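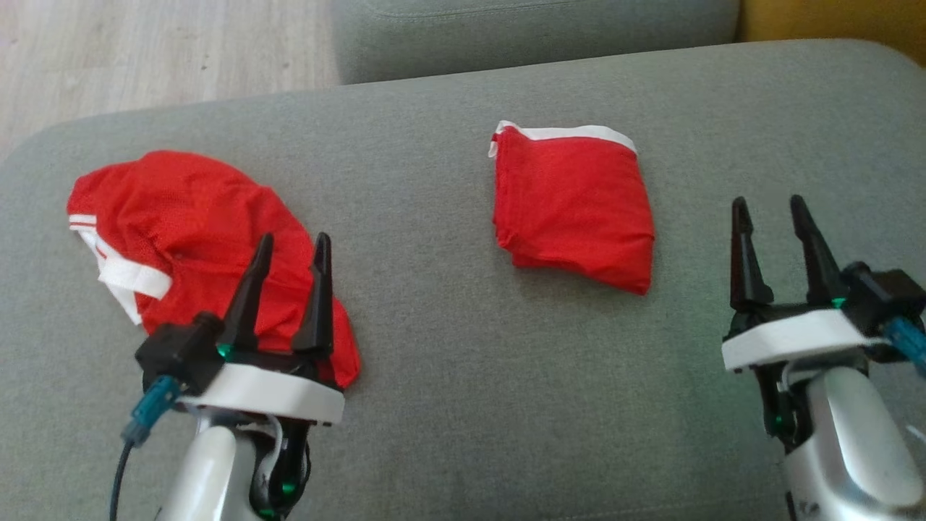

Red mesh garment on the sofa, with a second red item beside it.

Planning a Multi-Day Bike Tour Around a Ferry Timetable

This page covers one task: fitting riding days to ferry sailings on a route with at least one water crossing. It assumes you already have a rough route and a bike that can carry your gear. The worked example is the loop I use most, which starts in Storkstead, crosses from Lorkness to Furnival, and comes back by road through Butgate.

What you need

A current timetable from the ferry operator, including the notes at the bottom. A route planner that shows elevation as well as distance. Your own average speed with loaded bags, taken from a past ride. Paper or a spreadsheet.

Step 1. Write down the sailings first

List every sailing on the days you might cross. Mark the ones that run only on certain days. On the Lorkness crossing the early boat does not run on Wednesday, and the footnote that says so is on the second page of the timetable. Record the check-in closing time beside each departure. Use the closing time for all later steps and ignore the departure time.

Step 2. Find your loaded speed

Take a ride of at least half a day with full bags. Divide the distance by the total time from start to finish, with stops included. The moving average shown on a bike computer leaves out stops and will put you on the dock late. If you have no such ride on record, do one before you book anything.

Step 3. Work backward from check-in

Start at the check-in closing time and subtract the following:

Riding time from camp to the dock, at your loaded speed.
One hour for packing the tent and eating.
Thirty minutes for a flat tire.
Fifteen minutes to find the bike lane and the ticket window.

The result is your wake-up time. If it falls before 5:00 a.m., move the camp closer to the dock. Do not remove the flat tire allowance to make the numbers work.

Step 4. Place the camps

Put the camp before a crossing close to the water and the camp after a crossing wherever the road takes you. The loop has 4 riding days and 3 camps. The last camp before the boat is a short, flat ride from the Lorkness dock. The others are spaced by climbing. The Butgate day has 2781 feet of elevation gain, so it gets the shortest distance. The Furnival day has 1599 feet and can be longer.

If two camps are possible, check water supply and the direction of the morning sun. A tent that dries early is a lighter tent to carry.

Step 5. Book the bike separately

Many operators list bicycles as a vehicle type even when the fare is zero. Add the bike during booking and keep the confirmation on your phone and on paper. If you tow a trailer, call and ask. Online forms often have no entry for one, and the deck crew may want to load it ahead of the cars.

Step 6. Prepare for loading

Before you reach the ramp:

Move your jacket, food, wallet and phone to one bag that comes off quickly. The car deck is normally closed during the crossing.
Shift to a low gear. Ramps can be steep at low tide.
Carry two short straps. Ropes on the deck may be greasy.
Remove lights and the computer.

Walk the bike on the ramp unless the crew waves you on. Metal plates are slick in rain. Lean the bike with the chain side facing out, strap the frame to the rail, and put a strap on the front brake lever so the bike cannot roll.

Step 7. Write the fallback

For each crossing, write one line stating what you will do if the sailing is canceled. Include the next sailing, the nearest campground, and the point after which it is quicker to go back by road. On this loop, the road option from Lorkness adds a full day. I carry one extra dinner for that reason.

Common errors

Reading the winter timetable in August. Check the dates in the header.

Planning in miles and reading signs in kilometers. Pick one unit and convert everything at home.

Booking the last boat of the day. A missed last boat costs a night.

Reader correction: Neville Cropper wrote to point out that check-in for bikes at Furnival closes earlier than check-in for foot passengers. Step 1 applies to the bike time.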